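Speaker notes – Planning the second robot cell
Granström site meeting, Vikby, September 2018
Speaker: Līga Tamošiūnaitė

Slide 1. Say hello, thank Nerea Benítez for the cost table. Ask people to keep questions about salaries for later.

Slide 2. The arm is the price everybody remembers. Say slowly: it was less than half of our budget request.

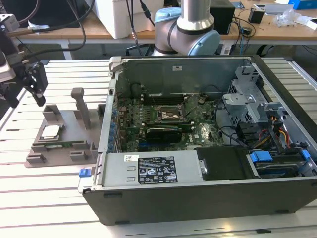
Slide 3. Small items come next, and I want to spend five minutes on them. Grippers, cables, spare fingers, fixtures. The grey fixture to the left of the computer is 3D-printed, and it holds the processor and the memory module for the arm. Each new part shape means a new print, so we plan 91 euros per fixture and six fixtures per year. Pause for the Bunia people, they had a different number.

Slide 4. Two quotations, Grudgate and one local. Grudgate is cheaper to buy – but service is extra, more than 1,000 euros each year.

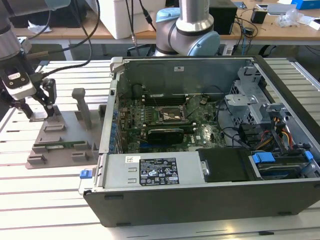
Service must be in the same request as the purchase. Last time we asked for it separately in February and waited too long. Show the table again if there is time. Then go to questions, Nerea takes the ones on leasing.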